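Small Business Web Talk > Getting Started > Site Structure & Content
Tagged: home page, menus, small shops, rewrites

Skurnier redesign: one long page or lots of little ones?

plumbline_pat
8/6/19
Okay, I finally did it! Spent the whole weekend pulling apart the website for Skurnier (my shop, we hang and repair interior doors) and I'm so happy with how it's coming along. The old site had 32 pages. Thirty-two! For a shop with one van! Half of them were the same two paragraphs with a different town name stuck in.

My plan is to fold nearly everything into one long home page. Services, prices, service area, contact form, done. The draft is at 1,052 words right now and I think it reads really well. Here's a picture:

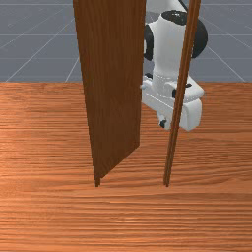
Interior door and post, rendered

The rest is plain text on a cream background with our phone number at the top. What do you all think, is one page enough for a business like mine? I'm building it in Anent, if that makes any difference.

gridlover88
Love that you're doing this yourself! One page is great. I did the same for my dog grooming site last year and people stopped calling to ask what my hours were, which tells me they were finding them.

My only note is to put prices higher. I always scroll straight to prices.

marbled_rye
Going to be the dissenting voice. I would not throw out 31 pages in one go. Some of them have been sitting there for years and people may have them bookmarked or linked. Did you check which ones get visits before you cut them?

Also, repairs and new installs are two different customers. Somebody with a sticking door doesn't want to read through a whole section on new ones to find out if you'll come plane it.

plumbline_pat
@marbled_rye I did check, sort of! I put Skumeter on the old site in the spring. It logged 2,000 visits and 1,073 of those were the home page. The rest were spread so thin I figured they weren't pulling their weight.

marbled_rye
So 927 visits landed somewhere else. That's a lot of people for a one-van shop! I'd look at that list again before you delete anything.

plumbline_pat
Huh. Okay, when you put it like that...

gridlover88
But some of those are the same person clicking around looking for the phone number. I still say one page. You can redirect the old addresses to it and everybody ends up in the right place.

tinroof_media
Redirecting everything to the home page is kind of rude to the visitor, though. They click on "pocket door repair" and get dumped at the top of a long page with no idea where to look. If you go that way, at least point each old address at the matching section.

Middle road: a home page, a repairs page, an installs page and contact. Four pages, easy menu, and you still get to toss all those copycat town pages (please do toss those). We did this for the Chisholm hardware store and the owner updates it herself now, which was the part I was most excited about.

marbled_rye
I could live with four.

gridlover88
I'll stay on team one page but four is a lovely number too, haha.

plumbline_pat
You people are the best. Going with four! I can split the draft pretty much down the middle for repairs and installs, and prices are moving up under the phone number. Does anyone know if Anent lets you redirect to a section, or only to a whole page?

tinroof_media
Section works. Add the section name after a # at the end of the new address. Test each one before you take the old pages down.

plumbline_pat
Tried it with the pocket door one and it works!! Doing the others tonight.

Related threads
Do I need a blog if I hate writing?
Anent menus on phones, post your setups
How long should an About page be?
Skumeter: reading the visits report
Phone number in the header or the footer?

We use cookies to keep you signed in and remember your forum settings. By continuing to browse you agree to our cookie policy. Accept | Manage settings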